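Workshop notebook, soft goods bench
October, started 8.40

Continuing from the last entry, where I had got as far as the wash settings and then ran out of page.

The play food sets are the job for this week. Flanddale want a decision on which pieces go into the standard box for their toy library, and they want it with a repair sheet so that their own people can mend things at the branches. The order is for 900 boxes in the first go, with a possible 1,000 more if the first lot survive the winter. That is a lot of stuffed fruit, so I would sooner find the weak seams now.

Drahomíra has cleared the long white table for sorting. I have asked that it stays for sorting only, no glue and no mugs. The grey bench is for sewing and the sink end is for washing. Yesterday two pieces went back dirty into the clean tub, which is how I came to wash the same pear twice.

Washing. Everything plush goes in a zipped net bag, 30 degrees, short cycle, the unscented liquid. No softener. The softener left the pile feeling greasy on the Szalai samples and the greasy ones picked up lint off the table straight away. Spin at the lowest setting. At the higher spin the stuffing moves to one end and has to be worked back by hand, and with the long pieces you never get it quite even again. Bananas and bottles are the worst for that. Round fruit doesn't much care.

Drying is slow. I had the rack over the radiator and the outside felt done after lunch, but when I unpicked one of the spare lemons the middle was still damp. Leave overnight at least, turn before going home, squeeze hard in the morning and hold against the cheek. If it feels cool, put it back on the rack. I have written this on the card by the sink as well.

Seams. Pull test by hand first, then on the spring balance for anything that looks doubtful. I am pulling at the places where a child would pull, so leaves, stalks, peel, caps, anything that sticks out. The body seams have been fine on nearly everything. The trouble is where a small felt part is caught into a plush seam, because the felt is thicker than the machine likes and the stitch length goes long just there. On the Skumetti pieces you can see it if you bend the leaf back, there is a gap you could get a pin head through.

Strawberries. Green caps are sewn on by hand after the body is closed. Good on the ones I pulled this morning. One cap from the older batch lifted at a point and I have put three small stitches in it with doubled thread. Thread colour should match the cap and not the berry, otherwise it shows as red dots.

Bananas. The peel flaps are the selling point and also the problem. Children hold the banana by one flap and swing it. The seam where the flap meets the body takes all of that. I want a bar tack at the bottom of each flap, and Veronika says the Fetness machine will do it if we change the foot. We tried without changing the foot and it chewed the fabric. The pale yellow also shows every mark. Anything that hasn't come out after a second wash goes on the repair pile with a paper tag, and we look at it again together before it is thrown out. I don't want them binned for a mark.

Sauce bottles. Soft, red, white cap, printed label on the body. My worry with these is the label and not the seams. If the print is on a separate patch the edges will lift in the wash, and if it is straight on the fabric it will crack. Need to wash one ten times and look. Drahomíra also raised the matter of the label copying the look of a real brand. Flanddale's list says "no branding on contents". I think that settles it for the finished boxes, and we should ask for a plain label with a tomato on it. For working out sizes and for the wash test the present bottles will do.

Went over the sorting layout before the tea break, with a plate and the first three foods put out on the white table.
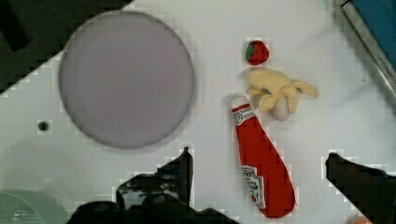

The question we kept coming back to was scale. A child of two or three isn't troubled by a strawberry the same length as an egg, but the sets have to work on the plate that comes with them, and the plate was chosen before any of us had seen the food. Flanddale picked the large round one in the pale lavender grey. It is a good plate. It wipes clean and it has no pattern to wear off. It does take up a great deal of the box, though, and once it is in flat everything else has to go on top of it or down the side.

Tried the packing three ways.

First way, plate at the bottom, food loose on top, lid on. Quickest. The food slides to one end when the box is carried by its handle and the lid bows. With the sauce bottle in, the lid would not click.

Second way, plate standing on its edge along the long side, food in the space left over. Lid closes easily. The plate needs something to hold it upright or it drops on to the food every time the box is opened, and then I think people will stop bothering and just push it in anyhow.

Third way, plate at the bottom with the food in a drawstring bag on top. Lid closes if the bag is patted flat first. The bag can go straight in the wash with the food inside it, which saves the branches from buying net bags. I like this one best. Veronika does not care for the drawstring and wants a flap with a hook fastening, as there should be no long cord in anything going out to under threes. She is right about the cord. Flap it is, and I will cut a paper pattern after lunch.

Note for whoever cuts the bags: the cotton in the blue roll has a face and a back and they look the same under the strip light. Take it to the window.

13.50

Pattern cut for the bag. Allowed a hand's width more than the food needs, as it has to go in without folding the banana. Folded bananas come out with a crease across the flaps that won't steam away. Two test bags sewn in scrap. The first was too narrow at the mouth. The second is fine and is hanging on the nail by the door with a label on it, please leave it there.

Cost. Bag fabric comes to less than the net bags would have, by enough to pay for the bar tacks. I have put the whole job down at 2,680 for the sample stage including the machine foot, and that is what I have told Flanddale. If the label has to be redrawn it goes on top. They have not replied yet.

The repair sheet. First draft read out loud to Drahomíra, who has never mended a soft toy in her life and was therefore the right person to read it to. She stopped me at "ladder stitch". Fair enough, there ought to be a drawing. She also stopped me at "ease the stuffing back", which I had thought was plain. Changed to "push the stuffing away from the hole with a blunt pencil before you sew". Current wording:

Check the piece all over before you start. Mend every hole you find, including small ones.
Use doubled polyester thread in the colour of the part you are sewing on to.
Push the stuffing away from the hole with a blunt pencil.
Sew from a finger's width before the hole to a finger's width after it.
Finish with three small stitches on the spot. Bury the end.
Pull hard. If anything moves, unpick it and start again.
A piece that has been mended twice in the same place does not go back in the box.

That last line may be argued with. Flanddale's branches are used to making things last and I can see them mending a strawberry until it is mostly thread. But the fabric is weak by then and the third mend pulls the pile out round it.

Not decided yet: whether there should be a picture list in the lid so that children can help put things away. I am in favour. It wants to be drawings of each piece at the size they are, or near it, so that the food can be laid on its own shape. The plate is too big to be drawn at size in the lid, so either it gets a small drawing or none. Veronika thinks a small one would puzzle them. I don't think it would. We could try both on her sister's children, who are the right age and not polite.

15.30

Spring balance results copied from the back of the envelope into the table at the end of the book. Short version: leaves fine, caps fine except for the older batch, banana flaps not good enough as supplied. One flap gave way along the seam well before the mark we had set and the stuffing came out in a lump. Re-sewn by hand with a bar tack at the base and pulled again, held past the mark. So the bar tack does the job and we need the foot. Ordered.

The stuffing in the Skumetti pieces is a longer fibre than in the Szalai ones and comes out in a lump where the other comes out in crumbs. I prefer the lump. A child with a lump of fluff can have it taken away, crumbs go everywhere.

Sauce bottle through wash two. Print looks the same to me so far. Base has gone a little flat on one side from lying on the rack and plumped up again when rolled between the hands. Carrying on with the washes tomorrow, tally on the card by the sink. Please make a stroke each time you take it out and not when you put it in, or we lose count.

To do next:
Fit new foot when it comes, try on scrap plush before touching a banana.
Ask Flanddale about a plain label.
Ladder stitch drawing.
Bag in the proper cotton, flap and hook fastening, soft half of the fastening on the inside so that it doesn't catch the plush.
Lid drawings, with and without the plate.
Find the other pair of small scissors, which were on the grey bench this morning.

Drahomíra is locking up tonight. Rack is full, radiator left on low, turn the lemons before you go.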